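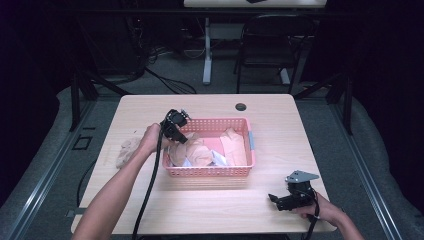
A student in the Lurby robotics club practices with a pair of hand-held grippers and a basket of cloth and paper.

The robotics club at Lurby has taken on its most patient project yet, and anyone who has ever put off folding the laundry will be happy to hear about it. Between now and December, the students are collecting 3000 short practice runs of everyday tidying jobs, all of them done with grippers held in the hand, so that a robot arm can later learn from the way people move.

The idea grew out of last year's Siregar Challenge, where the club's robot did very nicely with blocks and very badly with a dish towel. The members came home a little disappointed but full of plans – and by the end of the next meeting they had voted to spend the whole season on soft things. A grant of $800 from Pidetti, the hardware store on the square, went toward parts and cables.
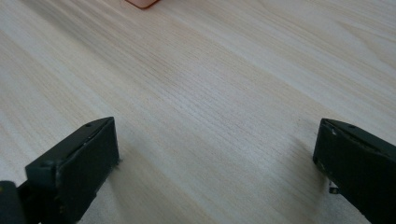

The gripper's own view of the table, with both fingers wide open.

Each gripper carries a small camera, and learning to work with it in mind has been a big part of the fall. Newcomers start with slow, simple moves over the tabletop before they go anywhere near the cloth, and the older students say it takes a few afternoons before your hands stop hurrying. A good run lasts less than a minute. A bad one gets a friendly groan from the rest of the room, and then it's the next person's turn.

So far the club has saved some 200 runs that it is happy with, which leaves plenty to do, but spirits are high and there always seem to be snacks.
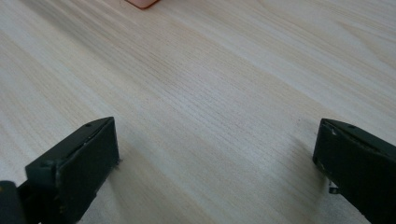

Another view from a gripper camera, low over the wood-grain tabletop.

The finished collection will be used to train Vamov, the club's entry for the spring contest, and families will get a first look at an open house in December. Doors open at 6 p.m. in Room 61, and visitors of all ages are welcome to try the grippers for themselves.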